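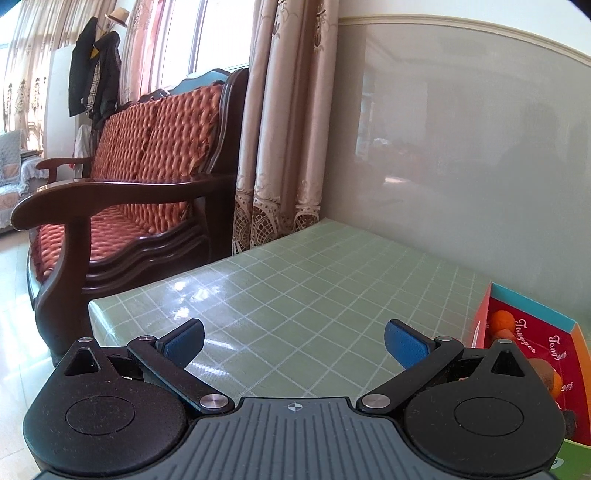
Review: the Suvau two-fingered hand-held gripper

Reviewed for the Clalmont household automation programme by Liis Lukoševičius and Lakmal Ranasinghe

The question put to our reviewers was a narrow one. Can the two-fingered gripper, in the form now supplied by Suvau, deal with the small lifting and sorting jobs that fill an ordinary day at home? Fruit was chosen as the main test. It bruises, it rolls, and it is usually kept in a box with high sides.

Build quality is good. The black housings are rounded and comfortable to work beside, although the matte finish picks up fine scratches and dust and will not look new for long. The linkage arms turn on large silver pivots, and we found no play in them after 139 lifts. The blue finger pads are textured and grip well on orange peel. On a smooth plum they were less certain.

Lifting single fruit from an open table caused little difficulty. Of 100 attempts, 10 ended in a drop, most of them near the table's rounded corner. Working inside a cardboard box was another matter. With the fingers spread wide the tool needs a good deal of room, and fruit lying in a corner or tucked beneath another piece often had to be nudged free first. Ehsan Paracha, who carried out the box trials, recorded more than three minutes for one stubborn orange.

Glare from a glossy table top also deserves mention. The person holding the tool can look past it. The Prercombe software, which was given the same task from recorded footage, repeatedly took bright patches for objects.

Cushions and folded clothes were tried briefly. Thick woven covers could be pinched and pulled straight, but a jacket could not be put back on its stand in any tidy manner.

Our view is that the gripper itself is ready for light household work - the machine expected to guide it is not. We recommend purchase for teaching and research use only. A further trial, with the narrower Đào fingertips, is planned for December.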